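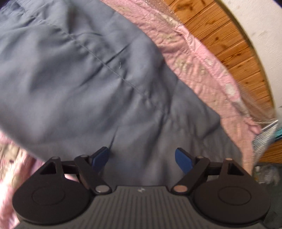 Fabrics in a jumble on the floor.

Kekana opens textile sorting room

2024-05-10

Kekana has opened a sorting room for unwanted household fabrics at its Dakov site. Residents can bring in clothes, bedding, curtains and offcuts, bagged or unbagged. Items should be clean. Torn or faded pieces are accepted.

The room has 13 sorting bays and a staff of six. Fabrics are tipped out on the floor, pulled apart by hand and put into bays by type. Wearable clothing goes to Indimel for resale. The rest is cut up for cleaning cloths or sent for shredding.

"People often keep a heap of old fabric at home and don't know where to take it," said Yolandi Engelbrecht, site manager. "They can bring the whole lot to us and we will sort it."

A trial run in December took in 51 bags from 39 households.

Duvets, pillows and carpets cannot be taken at present. Large loads should be booked in advance with Gerrit Sithole at the site office.

Media enquiries: Nobuhle Pretorius, Kekana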